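Flat by Friday's Wash: Folding Elastic-Waist Denim So It Stays Folded
Textiles and Home Studies, second-year project report
Stela Ene

Why I picked shorts

Everybody in my group went for shirts. Shirts are lovely to fold, they have a collar and a button band and the whole thing practically tells you where to put the creases. I wanted something that argued back, so I chose pull-on denim shorts, the kind with elastic all the way along the waist. My aim was to find a fold that could be done on an ordinary table, would fit a shallow drawer, and would still look like a fold after being carried up a flight of stairs.

I also got much more interested in faded denim than I had planned to, so there is a section on that as well. My tutor let me keep it in!

What makes them awkward

A pair of jeans with a plain waistband folds into a long rectangle and that is the end of it. With elastic, the waist pulls itself in and the fabric next to it has to go somewhere. It goes into ruffles. The legs want to be wide, the waist wants to be narrow, and when you lay one leg over the other you get a shape that leans in at one end. If you start rolling or folding from the waist, all that bulk ends up in the middle like a knot (I did this for the whole first afternoon before I worked out what was wrong).

Pockets matter too. A pocket bag that has twisted round inside adds a lump you can't see but can certainly feel. I now run a hand flat inside each one before doing anything else.

The method I settled on

Lay the shorts on a hard, smooth surface. I tried a bed, a carpet and an ironing board, and the tabletop beat all of them by miles, as the cloth slides when you want it to. Bring one leg across to meet the other, with the hems level. Leave the waistband alone at this stage. Pull gently at the hem end and smooth towards the elastic, so that the slack collects in the ruffles where it belongs. Then fold from the hems up to just short of the waistband, and fold once more.

The stage I care most about is the one before those last folds, when the legs are together and everything has been smoothed out. Light-blue denim is good for learning on, as the pale patches and the tan stitching round the pockets give your eye something to line up with.

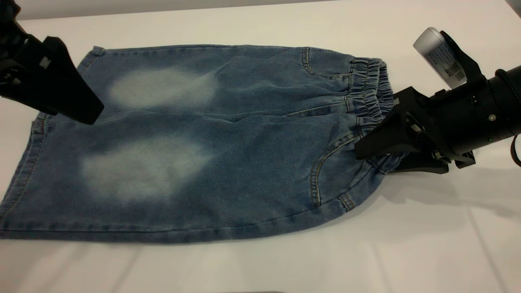
Leemans disagreed with me about the order, and wrote in the margin of my draft that the waistband should be tucked in first, every time, so the elastic is trapped and can't spring the fold open later. I tested this properly and I do see the point. A trapped waistband holds better in a drawer that gets rummaged in. It also makes a fatter parcel, and the outer layer bulges over it. I have kept my own order for the report and would use the tucked version for a suitcase.

Testing

I did 11 folds by my method and 11 with the waistband tucked first, using the same pair throughout. Each parcel was carried from the workroom to the top landing in an open basket, tipped on to a shelf, and left until 4 in the afternoon. I scored it as held, loosened or open.

My method: 8 held, 2 loosened, 1 open.
Waistband tucked first: 9 held, 2 loosened, none open.

So on holding alone the tucked fold wins by a whisker, and I was a bit put out! On thickness mine was clearly better, and three parcels would go side by side in the Sernar drawer unit we have in the workroom, where the tucked ones would only go in if you pressed them down and shut the drawer quickly.

The open one was my very first, and I think I had left a pocket twisted. I haven't taken it out of the results.

Faded patches and what they do to the cloth

This was the part I enjoyed most. I borrowed offcuts from the scrap bin at Stamov, the repair shop near college, and sorted them by how faded they were. I was expecting colour to be the only difference. On the offcuts the palest areas were also softer and creased more easily, and once a crease had gone in there it showed less, since there was so little dark dye for it to stand out against.

I asked at the shop how a worn look like this is made, and was told there are several routes to it: stones in the wash, bleach, sanding by hand, and sometimes a mixture. From a finished garment it is quite hard to say which one was used. I spent ages going over cloth with a magnifying glass and I still wouldn't swear to any of them.

Something else I noticed is how much the colour depends on how the fabric is lying. Mottled denim looks almost powdery when it is flat to the light, then goes deep slate or even navy once it dips or bunches up.

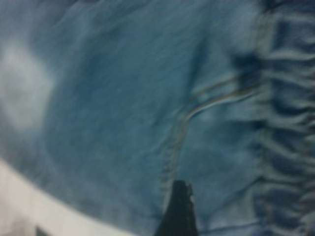 For folding, this means shadows are useful. A dark hollow in the middle of a leg usually tells me there is slack underneath that I haven't smoothed out, and I go back to the hem and start the stroke again. It took me a while to learn the difference between a hollow and a darker bit of dye. Pressing beside it with one finger settles the matter, as a hollow shifts and dye stays put.

The ruffles by the elastic will always be dark in the dips, and there is no use fighting them. I wasted a good half hour trying to iron some flat, and they were back as soon as I let go of the ends.

What I would change

I would use more than one pair. Everything in my results comes from one size and one weight of denim, and a stiffer cloth might well behave differently. I would also ask other people to do the folding. By the end my hands knew the job, which can't have been fair to whichever method I was slower at.

I would like to try the same test on children's sizes, where there is hardly any leg to fold and the elastic is most of the garment. The Wetusley clothes bank has said I can practice-sort a bag of theirs in January, and I have already cleared the table for it.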